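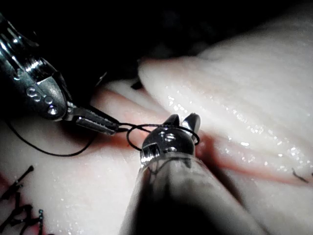
Figure 1. Knot throw on the tissue model: thread held in the left needle driver, loop wrapped around the tip of the right instrument.

3. Suturing task

3.1 Task definition

The task was to close a straight incision in a soft tissue model with single stitches, each tied off before the next was placed. The incision ran diagonally to the operator's view, beside a raised fold. This layout was chosen over a flat pad as the fold limits how far the right instrument can swing.

Each knot consisted of a double throw followed by two single throws in alternating directions. Tails were trimmed after the last throw.

3.2 Thread handling

Most of the lost time came from the throw and very little from the needle pass. In Figure 1 the left jaws are closed on the thread just above the incision, and a long tail lies across the tissue to the lower left. A long tail is easier to find again but has to be pulled through the loop in full. We set a tail length of 30 mm for the second half of the work. Black thread was kept throughout for contrast with the red-tinged wound edges.

Wrapping was done close to the tissue. Loops formed higher up slid off the jaw tip before the tail could be gripped — the most common fault in our notes.

3.3 Marking

Knots were marked by both authors, M. Abdella and O. Beyene, on a scale of 0 to 6. Points were taken off for slack, for gaping edges and for tears at the entry point. Where the marks differed by more than 2, the knot was inspected again and a joint mark given. Thread tension was not measured. Marks for slack therefore rest on visual inspection alone.

Comments

Stikmont: Did you try a shorter tail than 30 mm? Ours kept slipping back through the loop.

Meron Abdella: Briefly, in July. Same problem, so we left it out.

Flanetetti: Section 3.3 should say whether you marked your own knots.

Obsa Beyene: We did. It will go in the next draft.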